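전자책 그림책 펼침면이 중간에 잘리는 문제, 해결 과정 기록

상태: 해결됨(일부 보류)
등록: 2023년 6월 27일
분류: 전자책 제작 / 고정 레이아웃 / 그림책

안녕하세요, 어린이책 편집하는 사람입니다. 며칠 동안 그림책 한 권 때문에 끙끙 앓다가 겨우 빠져나왔어요. 같은 데서 막힌 분이 분명 계실 것 같아서(제가 검색할 때는 딱 맞는 글이 하나도 없더라고요!) 티켓에 썼던 내용을 시간순으로 옮겨 둡니다. 좀 길어요.

증상

책은 요한나 탈러(Johanna Thaler) 작가의 그림책 『겨울 우체통과 고슴도치』예요. 본문 44쪽이고 거의 전부가 펼침면 그림입니다. 종이책은 멀쩡하게 나왔고, 전자책은 시둘로프(Sidulov)로 변환해서 발라흐(Vallach) 서점에 올렸어요.

그런데 태블릿에서 열면 30쪽부터 좌우가 어긋납니다. 왼쪽에 와야 할 그림이 오른쪽에 붙고, 고슴도치가 편지를 물고 우체통 안으로 뛰어드는 제일 중요한 장면에서 고슴도치 엉덩이만 나와요. 앞부분은 아주 정상이라서 처음 검수할 때 놓쳤습니다. 앞쪽 열 몇 장만 넘겨 보고 "예쁘네~" 하고 닫았거든요. 반성합니다.

글자도 이상했어요. 작가님 손글씨로 만든 글꼴이 어떤 쪽에서는 나오고 어떤 쪽에서는 기본 명조로 바뀌는데, 바뀌는 쪽이 열 때마다 달랐습니다.

처음에 해 본 것들

일단 앱을 지웠다 다시 깔았고요, 당연히 그대로였습니다. 다음으로 변환을 처음부터 다시 돌렸는데 결과가 똑같이 나와서, 적어도 변환하다가 우연히 깨진 파일은 아니구나 하고 넘어갔어요.

그다음에는 이미지 크기를 의심했습니다. 펼침면 원본이 워낙 커서요. 전부 줄여서 다시 넣어 봤더니 책이 가벼워져서 넘기는 맛은 좋아졌는데, 고슴도치 엉덩이는 여전히 그 자리에 있더라고요. 하루를 이렇게 썼습니다.

발라흐 고객지원에 글을 남겼더니 루페르트 에비셔(Rupert Aebischer) 님이 답을 주셨어요. 요약하면 "펼침면 지정이 빠진 쪽이 있는지 보시고, 표지를 한 쪽으로 세는지 두 쪽으로 세는지 확인해 달라"는 내용이었습니다. 표지는 문제가 없었는데, 펼침면 지정 쪽은 뜨끔했어요. 제가 한 번도 안 열어 본 파일이었거든요.
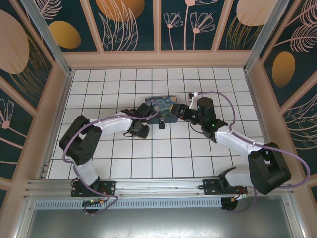
원인 1: 몰래 들어간 빈 쪽

목차 파일을 열어서 쪽 순서를 하나하나 맞춰 봤더니 29쪽과 30쪽 사이에 아무것도 없는 흰 쪽이 하나 끼어 있었습니다. 종이책 인쇄 직전에 디자이너 스베냐 베르히톨트(Svenja Berchtold) 님이 헌사 위치를 잡아 보느라 넣었던 쪽인데, 인쇄용 파일에서는 빼고 전자책용 파일에서는 안 뺐던 거예요. 스베냐 님은 미안하다고 하셨지만 최종본을 받아 놓고 확인 안 한 건 저라서 할 말이 없습니다.

흰 쪽이 하나 들어가니 그 뒤로 왼쪽 오른쪽이 전부 한 칸씩 밀렸던 거죠. 쪽 번호가 그림에 안 찍히는 책이라 더 안 보였고요.

고친 방법:

1. 전자책 파일의 사본을 만들고(꼭 사본으로 하세요) 쪽 순서 목록에서 빈 쪽을 지웁니다.
2. 30쪽 이후로 좌우 지정을 다시 넣습니다. 시둘로프의 자동 지정 기능은 끄고 손으로 했어요.
3. 다시 묶은 다음 확대 비율을 100퍼센트로 놓고 처음부터 끝까지 넘겨 봅니다. 이번에는 진짜로 끝까지요!

원인 2: 글꼴 이름

손글씨 글꼴은 이름이 같은 파일이 2개 들어 있었습니다. 작가님이 'ㅎ' 모양이 마음에 안 든다고 작년 11월에 새로 보내 주신 게 있는데, 옛날 파일을 안 지운 채로 같이 묶였던 거예요. 옛 파일을 빼고 글꼴을 새로 포함시키니까 바로 잡혔습니다. 이건 오 분도 안 걸렸어요. 찾는 데 반나절 걸려서 그렇지...

아직 남은 것

그루버(Gruber) 구형 단말기에서는 맨 마지막 펼침면, 그러니까 고슴도치가 답장을 받는 장면이 한 쪽씩 따로 뜹니다. 단말기를 세로로 들면 그렇고 가로로 눕히면 괜찮아요. 헤이키 린드크비스트(Heikki Lindqvist) 님 말로는 그 기종이 세로에서는 원래 펼침면을 안 보여 준다고 해서, 우선 책 소개에 "가로 보기 권장" 문구만 넣었습니다. 혹시 세로에서도 두 쪽이 붙어 나오게 해 보신 분 계시면 댓글 부탁드려요.

뒤쪽에 실린 '우체통 만들기' 부록도 오려 쓰는 도안이라 전자책에서 어떻게 할지 고민 중이에요. 따로 인쇄용 파일을 내려받게 할까 싶은데 서점마다 첨부 규칙이 다르네요. 발라흐 쪽에는 문의를 넣었고 답을 기다리고 있습니다.

추가: 수정본은 발라흐에 올라갔고, 이미 구매하신 분은 책장에서 책을 지웠다가 다시 내려받으셔야 새 파일로 바뀝니다. 자동 업데이트로는 안 바뀌는 경우가 있었어요.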